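## Recording the kitting task

I'm assuming you've already paired both arms in Drakis and can drive them without bumping the table. If you can't, go back and practice for 20 minutes -- I mean it!

1. Sort the parts into the yellow bins: boards on the left, wires on the right.
2. Line the steel tray and set it over the seam, between the bins.
3. Open a new session in Nedo and type your name (mine still autofills as Kartini Osman, so check).
4. Start recording, then move one part at a time into the tray.

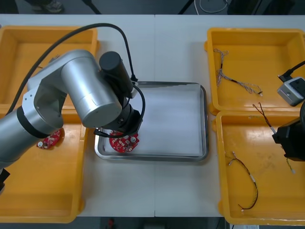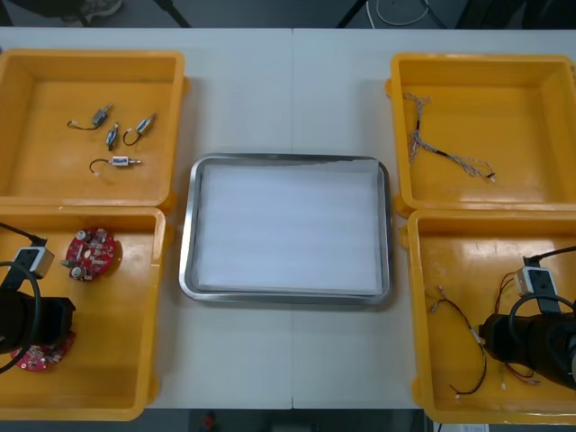 5. Let go gently, back the gripper straight up, and count to 3 before you stop the take.

**Note:** I like to do the boards first and leave the wires for last. Wires snag on everything, and a messy tray makes me rush.

**Caution:** Don't yank the controller if a cable catches. Pause, lift slowly, and try again -- or just throw the take out. We had 2,254 takes on disk by September and I'd happily trade a bunch of them for 100 clean ones.

6. Name the take, add a word or two if anything felt odd (I write "snag" a lot), and hit Save before you put the parts back.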